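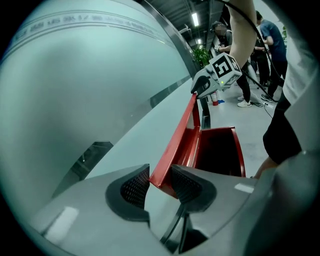 Before anyone signs the Torinus quote I'd like to see what is missing from it. Petro's message lists the grippers and a service plan and stops there, as if the things worked by themselves on a shelf. Look at the floor: black cables and a power strip right where people are standing, and another long cable arcing across above the second gripper while somebody holds it in the air. I can't find a cent in the plan for cable runs, ceiling hooks or a longer reach, and six more pairs means a lot more of the same.

For those who deleted it, the part I'm answering:

On 7/1/19, Petro Kostiuk wrote:
> Torinus came back with 3008 dollars per pair of hand-held grippers,
> marker cubes and cables included. Service is 722 per pair per year.
> Inna and I think we should take 6 pairs now and have them all at
> Jevport by October. Cliser is cheaper but has not committed to a
> delivery date.
> The box handling work is the bottleneck and more pairs fix that.
> If there are no objections I will send the order Friday.
> Petro

Consider this an objection. Six pairs is 18,048 dollars for the hardware and another 4,332 every year for service. Over three years the service comes to 12,996, so we'd be spending well over half the purchase price again to keep them running. Maybe that is normal. I would like to hear it from somebody other than Torinus.

Then "more pairs fix that." How do we know? We logged more than 168 hours with the pairs we have, and Timothée's notes put a good part of that down to setup and re-checking the markers. Buying six more pairs doesn't shorten a setup. It could just give us six more setups.

My points, in no special order.

1. Pads. The quote says "consumables not included" in the small print on page two, with no price. Those perforated mesh pads are the only part that is supposed to touch the work, and we keep asking them to do two jobs, holding a box by its wall and pinching something as thin as a piece of red card right in the center crease. I want a price per pad and a wear figure before we talk about quantity. Svyatoslav, do you still have the count of what we went through in spring? 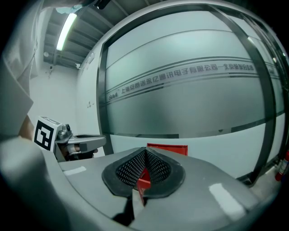 2. Markers. Each unit carries a white cube with the black-and-white patterns. If one gets cracked or scuffed, do we print our own faces or buy the cube from them? The quote is silent. I asked their sales guy on the phone and got "that's rarely an issue," which I didn't write down as an answer.

3. People. A pair needs a person on it. Who are the extra operators, and whose budget are they in? Sydorenko only agreed to pay for equipment.

4. Space. The room at Jevport has outlets on one wall. Has anybody measured?

5. Cliser. No delivery date is a fair complaint, but did we ask for one in writing? I only see one email to them in the archive and it's two lines long.

What I could live with: two pairs now, 6,016 dollars, no service plan beyond the warranty, and a box of spare pads at a price we have seen. Run them until October next to the old ones, same tasks and same people, and compare finished recordings per shift. If Petro is right the numbers will show it and I'll sign for the other four myself.

One more thing - the service line renews on its own unless we cancel 60 days ahead. Inna, please get that struck out whatever we decide.

I'm out Thursday afternoon, otherwise reachable.

Illia Semeniuk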